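17/10/2018
by Judit Pálfi

Sorting the candy before the trip

My suitcase is still not closed, but the candy is almost ready. I want to write down how I do it, because last February I did it badly and I paid for it with a sticky sweater and one pair of shoes that still smells of plum.

Every time I travel home to visit my family, I bring sweets. When I was a child, it was the opposite direction: my aunt came to us with a bag from far away, and she put everything on the bed and we were allowed to look but not to touch until after supper. I think this is the reason I also use the bed. The kitchen table would be more practical. It is also full of my papers, and candy looks nicer on a sheet.

I buy most of it in Gál, the small shop behind the station in Durklow. They have candy from many countries, mixed in open boxes, and you pay by weight. This time I took 1301 grams, and the man at the register wrote the number on the paper bag with a very serious face. I do not always know what I am buying. I choose by the wrapper, I admit it. If there is a face on it, I take it, and my nephews are the same.

At home I start with only a few pieces, one of each kind, to decide what goes together. The twisted ones open easily in a suitcase. The ones with a crimped edge are much safer, they can go almost anywhere. The packets with a little window I keep flat, and on top, so the small pieces inside do not become powder. 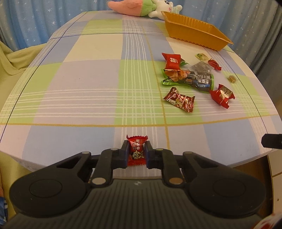 Povilas Vanags wrote to me that I do all of this in the wrong order, and that the soft candies must be wrapped in baking paper first, before I even think about who gets what. He has carried sweets to his mother for many years and never lost one. I answered him that baking paper makes noise and the children hear it through two doors. But he is probably right about the soft ones, so I cut some squares of paper yesterday evening.

After the sorting comes the tray. I like a plastic tray for this, with sides, so nothing rolls away under the bed. I put in it the candy for one family, look at it, take something out, put something else in. It takes a long time and I enjoy it more than I should. When I am satisfied, I move everything to a cloth bag and write the name on a piece of tape.

The red wrappers are always the problem. Everybody wants a red one. My older nephew believes that red tastes better, even when it is the same candy inside, and his brother believes everything that he believes. So each child gets red ones in the same number, and the adults get what is left. My sister does not complain, she only steals from them later.

The bus from Cedstead leaves very early, it is number 8, and I still must wash the plaid sheet because there is sugar on it from the last time. I also forgot to buy something without sugar for my father. Maybe Gál is open tomorrow morning, if not, he will get tea.

We use cookies to remember your settings on this site. By continuing to read, you agree to our use of cookies. Accept | Learn more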